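About Us

Plundville Community Cooking School

We started with one borrowed kitchen, a secondhand stove with a temperamental left burner, and a phone list of neighbours who had said they might come. Verna Kapoor had just retired from the hospital kitchen and was looking for something to do with her mornings. Maarten Groen had a bakery lease that was running out and a lot of opinions about bread. They put up a notice at the library offering a free soup class in January, when the snow was up past the bike racks, and 25 people turned up for a room that held perhaps half of them. Verna still talks about it. She ran the class twice that evening, back to back, and went home smelling of leeks.

We've grown a fair bit (we now have our own home on Pruitt Street, with windows, which felt like a great luxury after the first place), but the idea is much the same. We teach ordinary home cooking to whoever would like to learn it. Some of our students have never boiled an egg. Some have cooked for a family for forty years and have come because they're tired of their own dinners, and we have a lot of sympathy for that! There are no exams and no aprons to buy, and you're welcome to bring a friend along to watch.

Our favourite course is still Soups and Stews, which runs for 6 weeks and begins, as it always has, with tasting. Before anyone picks up a knife we sit down together and taste stock plain, then with salt, then with a bit of lemon, and talk about what changed.

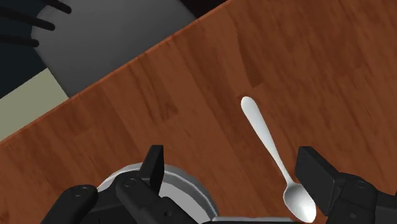 Kheri Mfaume wrote to us after his first term that he had expected to learn recipes and had come away with an argument about salt that he and his sister are still having over the phone, and that his lentils have improved beyond recognition. We've kept his note on the fridge. If he and his sister ever settle it, we'd love to know who was right.

Marisol Dvorak runs our weekday program and is the person you'll most likely speak to when you call. She came to us as a student in the pickling class, stayed behind to help label the jars, and somehow never left. It was Marisol who began the Pantry Table, where people can drop off garden produce they can't get through and take home something somebody else couldn't get through. In late summer this is nearly all zucchini, so be warned, and please bring a bag. 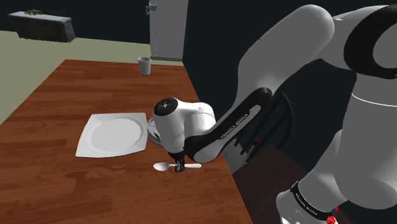 The Pantry Table led fairly naturally to the community suppers, which we hold once a month through the colder part of the year. Students from the current courses do the cooking, with Maarten looking after the rolls, and everyone pays what they can manage. Last year we served around 3,000 bowls of one thing and another. The barley soup goes first, every single time, so if you have your heart set on it then do come early.

We also have a small lending shelf by the front door, with 200 cookbooks on it, a good many of them splattered. Amos Benavides gave us the first boxful when he moved into his daughter's place, complete with his pencilled notes in the margins ("too much nutmeg" appears quite often), and we'd ask that you leave those where they are. Add your own if you like. There's no due date, but we do appreciate getting the books back eventually.

Courses are open to anyone sixteen and over, and younger cooks are welcome at the suppers with a grown-up. If the fee is a worry, have a quiet word with Marisol and she'll sort something out with you. The building is level from the sidewalk right through to the kitchens, and there's parking behind, which you reach by the lane. The coffee is always on by nine, and registration for the fall courses is open now at the front desk or by phone.

Page last updated Aug 6, 2025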